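## 4. How the rules reached people in Puren and Plurovley

### 4.1 The gap between the announcement and the doorway

Most studies of public health rules begin with the order itself: the date it took effect, the size of gathering it allowed, the fine for ignoring it. We wanted to begin at the other end, with the person standing at the door of a hall, wondering whether to let the next family in. That turned out to be a wonderfully rich place to start. Limits on gatherings sound simple when read aloud, but every one of them has to be turned into chairs, signs, door lists and awkward conversations, and it was this turning-into that our two towns did so differently.

Puren and Plurovley were under the same regional orders throughout the study period. Both have a covered market, a large secondary school and a busy calendar of weddings and club dinners. Yet when the indoor limit was tightened in February, venues in Puren had changed their bookings within 2 days, while those in Plurovley took 9. Nothing in the wording of the order explains the difference, and we were delighted to find that the paperwork kept by the venues themselves explains a good deal of it.

### 4.2 Material

We collected 147 notices that had been put up in, or sent out by, halls, clubs, places of worship and sports grounds. To these we added 40 interviews with people who ran the venues or took their bookings. Interviews were held by telephone and lasted as long as the speaker wished. Several people sent us old rotas and seating plans afterwards, which we had not asked for and which proved to be some of the best evidence we have.

Each notice was read for three things: whether it gave a number, whether it said when the rule began, and whether it told the reader what to do if plans had already been made. The last of these is rarely studied, and we think it deserves far more attention. A bride with a guest list already posted gains little from a bare figure. She needs to know whether children count, whether the band counts, and whom to ring.

### 4.3 Who passed the message on

In Puren, the town office ran a plain weekly bulletin called Mirani. It repeated each order in short sentences and then worked through ordinary cases: a funeral with mourners outside, a dance class with parents waiting, a market with two entrances. Hall managers told us they simply pinned it up. One said she had stopped reading the order itself altogether, "as the bulletin had already asked my questions for me".

Plurovley had no such bulletin. Its venues relied on Zedach, a booking service that sent the full text of each order to its members. The text was accurate and it arrived promptly, but managers then had to work out the details alone, and many waited to see what their neighbours would do. We found long chains of phone calls, with one sports club acting as a sort of unofficial adviser for half the town! Advice that came through this club was mostly sound, though it tended to be stricter than the order required.

The notices show the same pattern. Those from Puren share phrases and even spelling mistakes, a sure sign of a common source. Those from Plurovley are much more varied, and some of the handwritten ones are a joy to read. They also disagree with each other on points that mattered, above all on whether staff were included in the limit. 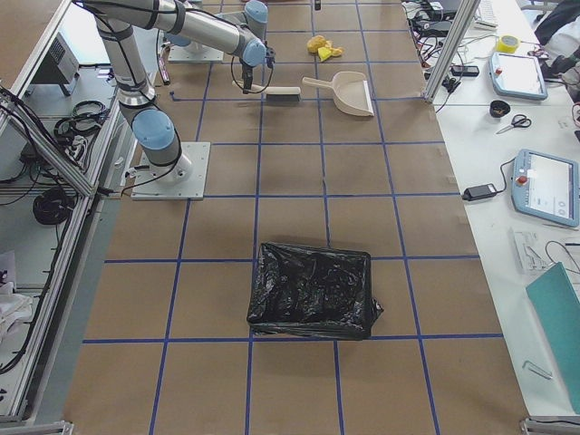 **Figure 1.** Gridded work table with robot arm, hand brush and dustpan.

### 4.4 Changes of mind

Orders did not only arrive; they were also withdrawn, sometimes before the signs had gone up. Managers in both towns spoke of these reversals more warmly than we had expected. What troubled them was silence in between, when a review had been promised and no date was given for its outcome. A cancelled wedding could be explained to a family. A wedding that might or might not be cancelled was much harder, and deposits were often returned early just to end the uncertainty.

Puren's bulletin handled such weeks by printing the old rule again, with a line saying that it still stood. This small habit was praised in interview after interview. It cost the town almost nothing, and it gave managers something to point to when a caller had heard otherwise on the radio. We return to it in Section 5, where we look at how schools in the two towns dealt with the same weeks.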